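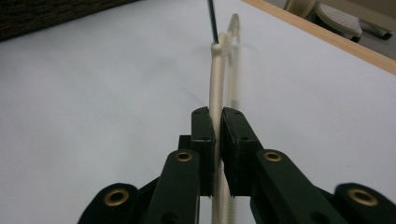

According to Emanuel Stanciu, a scale that returns to zero tells you one thing, that it returns to zero, and a certificate that stops there should go in the bin. We agree with him, and most of our procedures are written from that position.

About Ollton Weighing

Ollton Weighing calibrates, services and repairs weighing equipment for farms, grain stores, packing sheds, bakeries and small manufacturers. The business was set up by Nandini Arumugam as a bench repair shop for retail scales. Field work was added later and now makes up the larger part of the job book. The workshop and office are in Ustlow, with a second store at Plekemis where the heavy test masses are kept.

We do not manufacture scales and we do not take commission on new ones. If an instrument is past economic repair, the report says so and gives the capacity, scale interval and environmental rating a replacement would need. Where it is bought is up to the customer.

What we work on

Bench and counter scales, floor platforms, crane scales, livestock crates, hopper and tank weighing systems, checkweighers and weighbridges up to 80 tonnes. Laboratory balances are accepted at the workshop only by arrangement, as the balance room has one stone table and work is booked around it.

We do not service medical scales, axle load pads or in-motion road systems.

How a calibration is carried out

Each instrument is tested as found before any adjustment is made. The as-found readings go on the certificate next to the as-left readings. Customers sometimes ask for the as-found column to be omitted. It stays in - without it, there is no way to judge whether product weighed since the last visit was within tolerance.

The usual sequence is zero, repeatability, eccentricity, then increasing and decreasing load. For platforms, the eccentricity test is done over each support point. For suspended hoppers, where test masses can't be placed freely, we use hanging points or substitution loading and state the method on the certificate, along with the uncertainty that results from it.

Test masses are kept in labelled sets. A set that has been dropped, repainted or exposed to fertiliser is withdrawn until it has been rechecked. The reference masses do not leave the building.

Load cells and junction boxes

Most faults reported to us as "drifting" are found in the cabling or the junction box. Moisture gets in at a gland, insulation resistance falls, and the reading wanders with the temperature of the shed. We test each cell for input, output and insulation resistance before recommending that it be replaced. Cells are changed singly where the remaining ones match in rated output. Corner trim is then redone across the full platform.

Staff

Nandini Arumugam - technical manager, certificate approval
Fongchan Wannasri - field service, weighbridges and hoppers
Boonmee Ongart - workshop repair, indicators and electronics
Jaruwan Phuthong - bookings, records and recall notices

New technicians spend 24 weeks alongside a senior technician before signing a worksheet. Certificates are checked by a second person in every case, including for returning customers with a single counter scale.

Records

Worksheets, certificates and indicator settings are stored in Thongdee, our job database. At the last records audit it held 237 active instruments. Recall notices go out one month before the due date. If an instrument has been moved, sold or scrapped, please tell us so that it can be closed off.

Service periods

Grain and livestock sites should book early, as field days in the harvest months fill first. Weighbridge visits need 2 clear hours with no truck traffic, a level approach and access to the pit or side covers. The Plekemis store closes for stocktake in March and no heavy masses are available that week.

Workshop drop-off is by the side door. Please drain and clean any scale used for meat, fish or chemicals, and attach a note with the fault, the model and a phone number. Power supplies should come with the indicator.

Page last revised Tue 3 September.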